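3월 동네 소식: 구급 서랍 정리 모임, 생각보다 훨씬 재미있었어요!

지난달에 예고했던 '구급 서랍 뒤집기' 모임을 드디어 했습니다. 저녁 7시에 필컴(Fillcombe) 공유주방 옆 큰 방에서 만났고, 저는 솔직히 몇 명 안 올 줄 알고 차를 한 주전자만 끓여 놨는데 금방 동이 나서 두 번이나 더 끓였어요. 다들 집에서 구급함이며 과자 통이며 지퍼백이며, 약과 반창고가 들어 있는 건 뭐든 들고 오셨더라고요. 신발 상자를 통째로 안고 오신 분도 계셨고요(네, 저희 옆집입니다).

진행은 노린 길마틴(Noreen Gilmartin) 씨가 맡아 주셨어요. 오랫동안 학교 보건실에서 일하신 분이라 손이 정말 빠르십니다. 처음 하신 말씀이 "일단 다 쏟으세요"였는데, 다들 머뭇머뭇하다가 한 사람이 와르르 쏟으니까 그다음부터는 거침이 없었어요. 밴드, 붕대, 테이프, 언제 샀는지 모를 연고, 짝 잃은 손가락 골무까지 책상마다 산더미!

쏟아 놓은 물건은 종류별로 나눴습니다. 상처에 닿는 것, 감는 것, 붙이는 것, 바르는 것, 그리고 가위와 핀셋 같은 도구. 약은 아예 따로 뺐고요. 저는 집에서 늘 '자주 쓰는 것'과 '안 쓰는 것'으로만 나눴는데, 그러다 보니 급할 때 꼭 안 쓰는 쪽을 뒤지고 있었거든요. 쓰임새대로 묶으니까 훨씬 찾기 쉬웠어요.

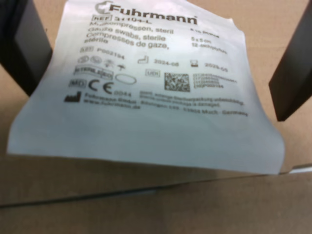
거즈는 이날 이야기가 제일 길어진 품목이에요. 다들 한두 봉지씩은 있는데, 멸균인지 아닌지는 모르고 갖고 계신 경우가 많았거든요. 노린 씨는 큰 글씨로 된 상표보다 그 밑의 품명을 먼저 읽으라고 하셨어요. 예를 들어 Fuhrmann 거즈 봉지에는 독일어로 "Mullkompressen, steril", 영어로 "Gauze swabs, sterile"이라고 찍혀 있고 프랑스어 표기도 있어서, 셋 중에 하나만 읽을 줄 알아도 멸균 제품이라는 걸 알 수 있습니다. REF라고 적힌 칸 옆의 31104-L은 제품 번호니까 같은 걸 다시 사고 싶을 때 그대로 적어 가면 되고요. 저는 지금까지 그런 번호를 쓸데없는 숫자라고 생각했는데, 약국에서 손짓발짓으로 크기를 설명하던 세월이 좀 억울해졌습니다.

멸균 포장은 찢어졌거나 구멍이 났거나 젖은 자국이 있으면 상처에 쓰지 않기로 했어요. 유효기간이 지난 것도 마찬가지고요. 아까워하시는 분이 많았는데, 잔 옹(Giang Ông) 씨가 그런 거즈는 자전거 체인 닦는 데 쓰겠다며 한 봉투 가득 챙겨 가셨습니다. 저도 은근히 탐났어요! 대신 겉에 '상처용 아님'이라고 크게 써 두라는 당부가 있었고요.

봉지를 넣는 방법도 배웠어요. 저는 고무줄로 칭칭 묶어 놓는 편이었는데, 그러면 모서리가 꺾이고 포장이 상할 수 있대요. 납작한 봉지는 책처럼 세워서 꽂고, 이름이 앞으로 오게 하고, 기한이 빠른 걸 맨 앞에 두면 됩니다. 사라이 세르반테스(Sarahí Cervantes) 씨는 그 자리에서 우유갑을 잘라 칸막이를 만드셨는데, 모양이 너무 그럴듯해서 다들 구경하러 몰려갔어요. 저도 집에 와서 따라 만들었다가 높이를 잘못 재서 서랍이 안 닫혔습니다. 다시 잘라야 해요.

그리고 목록! 서랍 안쪽에 종이를 한 장 붙이고 품명, 제품 번호, 유효기간을 적는 건데요, 멜키아데스 토바르(Melquiades Tovar) 씨가 미리 양식을 200장이나 인쇄해 오셨어요. 남은 건 필컴 입구 선반에 두었으니 필요하신 분은 그냥 가져가시면 됩니다. 글씨가 작다는 의견이 있어서 다음 인쇄 때는 칸을 좀 키우신대요.

약은 이날 책상에서 섞어 버리거나 서로 나누지 않았습니다. 기한이 지난 약은 각자 도로 챙겨서 약국에 문의하기로 했고, 이름 모를 알약도 마찬가지예요. 혹시 파란 뚜껑 과자 통을 두고 가신 분, 안에 핀셋 두 개랑 단추가 들어 있어요. 제가 보관 중이니 연락 주세요.

다음 모임은 반짇고리 편입니다. 시간은 똑같이 저녁 7시, 장소도 같은 방이고요. 실이 엉킨 채로 가져오셔도 괜찮아요. 가위는 각자 하나씩 챙겨 오시고, 컵도 부탁드려요. 이번엔 차를 넉넉히 끓여 놓을게요!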